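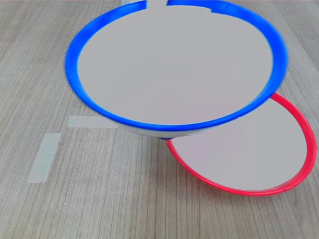
I have a shelf in my kitchen that my kids call the museum, and it isn't a compliment. It's where the "good" serving bowls live. There's a hand-thrown thing from a craft fair, a cut-glass trifle dish I got as a wedding present, and a tall white pitcher that has never once poured anything. I dust them. That's our whole relationship.

Meanwhile the bowls we eat out of are the cheap ones with colored rims, and I've come around to thinking they're the only dishes in the house that deserve shelf space. So this is me, on 2/19/20, making the case for the rimmed bowl. If you're a person who owns matching stoneware in a color called something like oatmeal or fog, I love you, and I'd like you to hear me out.

First, a plain white bowl with a stripe of color around the top tells you where it ends. That sounds dumb until you've tried to set down a white bowl on a pale table at six in the morning, or handed one to somebody's grandfather. My neighbor Kazue Shibata switched her mother over to dishes with bright edges a few years back, after a lot of soup went over the side, and she says meals got calmer right away. Her mother reaches for the blue edge and there it is. I don't need that yet, but I've got a light gray table, and I can tell you my own aim has improved.

Second, color sorts out a family faster than any label. In our house blue is for the big stuff, salad and popcorn and whatever's being mixed, and red is for the shallower things that go around the table. Did we sit down and decide this? No! My son started it when he was four and refused to eat noodles out of anything blue, and it just sort of hardened into law. Now if I say "grab me a red one" from the stove, the right dish comes. Try that with six shades of fog.

I brought this up at work (I do the books for a little plumbing supply outfit in Clendcombe, so the lunchroom debates can get pretty lively) and Leobardo Ponce told me I was describing cafeteria dishes. He meant it as an insult. But think about cafeteria dishes for a minute. Somebody had to pick a bowl that would be stacked and dropped and run through a machine every day by people who didn't care about it at all, and what they picked had a thick rim. It gives your fingers something to hold. The thin, elegant edges on my museum pieces chip if you look at them wrong, and I've got a little pile of slivers in a drawer that I keep meaning to glue back on. I've been meaning to since before we moved here.

Then there's the money. Last February I went with my friend Ajith Bangera to the Pelletier outlet off the highway, because his sister was getting married and he'd been told to buy a place setting. We stood there looking at a five-piece set for $105. For one person! The matching serving bowl was $111, and it had the tiniest foot on it, so it wobbled when he touched it. I said so, out loud, and a saleswoman came over and explained that the wobble was part of the handmade character. Ajith bought it. It was on the registry, what could he do. I walked across the parking lot to the restaurant supply place and got a whole stack of rimmed bowls in a box for $51, and they're still going, minus one that met the garage floor.

Now, I'll be fair, because there are things to be said against them. They don't nest nicely if you mix sizes from different makers. You end up with one tipped against another, or a shallow one half hiding under a big one, and the cupboard door won't close until you take the lot out and start over. The rims show scratches, too, and the reds are worse than the blues for that, at least mine are. And I'll admit they don't look like much in a fancy dining room. My brother-in-law's place in Cirnlow has one of those long dark tables with the candles down the middle, and I brought potato salad over there in my biggest blue bowl and it looked like a beach toy at a funeral.

But people ate out of it. That's what I noticed. His own salad was in a gorgeous dark ceramic thing, and folks sort of admired it and took a polite spoonful, and then they went back to mine for seconds. Maybe it was the bacon. I really think some of it was the bowl, though -- a bright edge is friendly. It says go ahead, you won't break me, and if you do it's fine.

Musa Akpan, who runs the cooking class I take at the community center, has a different theory, and I want to put it down because he'd be annoyed if I didn't. He thinks a colored rim works like a picture frame, and that food looks better with a line around it. He likes red for rice and blue for anything orange. He'll move a squash soup from one bowl to another just to show you, and by then it's lukewarm and everybody's starving, but okay, he's got a point about the squash. I went home and tried it with carrots.

What bugs me is how we talk about the everyday dishes, as if they're a stage you pass through on the way to real ones. You get them for your first apartment, and then you're supposed to graduate. I graduated! I've got the shelf to prove it! And on a regular night, with homework spread all over the table and someone asking where the grated cheese went, I reach right past the graduation presents every time.

So I've started clearing the museum. The trifle dish is going to my niece, who makes trifle, so good for her. The pitcher can stay until I find somebody who wants a pitcher. The craft fair bowl I'm keeping, partly because I like it and partly because the man who made it was so nice to me, but it's moving down to the counter and it's going to hold onions. If it can take onions for a year it can stay.

The rest of that shelf is for the blues and the reds, right at arm's height, where my daughter can get at them without the step stool. She's already asked if we can get a yellow one. I told her to figure out what it's for first.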